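One burner, one pan

I have been cooking on a single induction burner since October, when the stove in my apartment on Yau Street quit and the landlord started sending me dates that kept moving. At first I ate a lot of sandwiches. Then I set the burner up on the marble-patterned table, and it has stayed there.

The burner is mint green with a black top. I would have picked a plainer color, but the green one was in stock at Firnomlow and the gray one was a two-week wait. It is round, and it takes up less room than a cutting board. The pan that lives on it is a black nonstick saucepan with a long handle. I have bigger pans. They hang over the sides of the burner and heat unevenly, so they went back in the closet.

Most of what I make on it starts with something dry out of a clear plastic container. I moved all my dry stuff into clear containers last winter after I found three open bags of the same thing behind the rice. Now I can see what's left. The brown ones look alike from across the room, so I put masking tape on the bottoms with the name and the month.

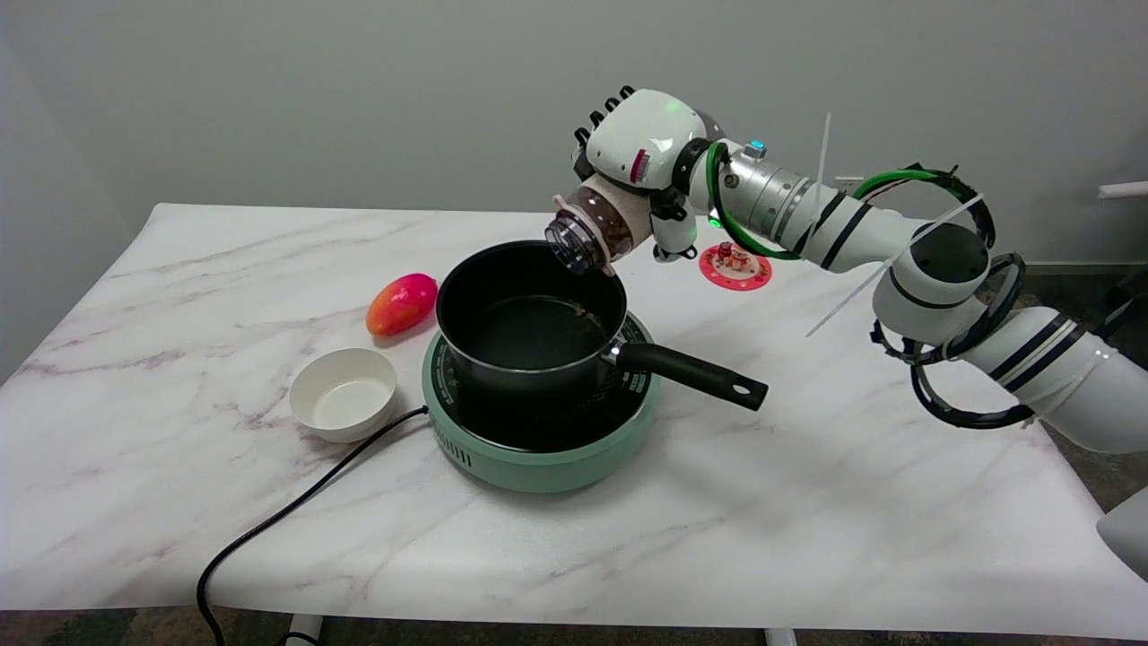 I tip straight from the container into the pan. A measuring cup is one more thing to wash, and after a few months I know what 100 grams looks like in that saucepan. When I'm following someone else's recipe I do weigh it first.

For anything dry that needs warming through or toasting, I go low and I stay there. The pan goes on cold, the food goes in, and then I turn the burner on. Induction heats the bottom fast and a thin nonstick pan has no patience. On a middle setting I get 7 minutes if I keep stirring. I burned two batches finding that out, and the apartment smelled like it until the next morning.

I also learned to spread things thin. A scattering on the bottom of the pan does better than a heap. If I'm making enough for a few days I do it in rounds and dump each one into a white ceramic bowl next to the burner.

Fruit goes on the same table. I buy mangoes at Teltton when they have decent ones, and I leave them out until they give a little when pressed. Mango cut up in the bowl with something warm and crunchy over it was breakfast for nearly all of last month.
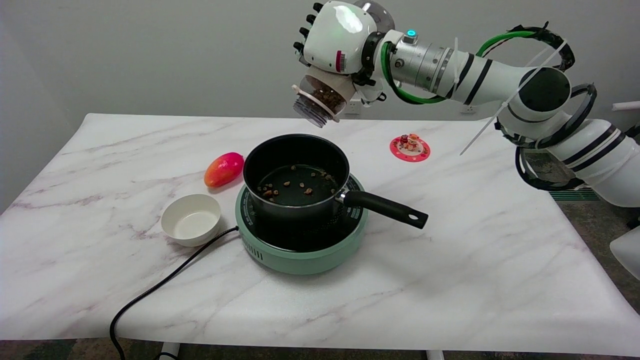

Delali Ansah

A few people have asked about the cord. Mine is black and runs across the table and down off the side, and I don't love it. I tried the burner at the other end and then the handle was where I walk, so it went back. Keep the handle turned in, over the table, and you'll be fine.

The other question I get is whether I trip the breaker. Once, with the space heater going. I haven't run both together again.

The landlord's latest note says the new stove is coming from Drakurico and should be in by the 12th. I'll keep the burner out either way, at least until I've seen the oven turn on.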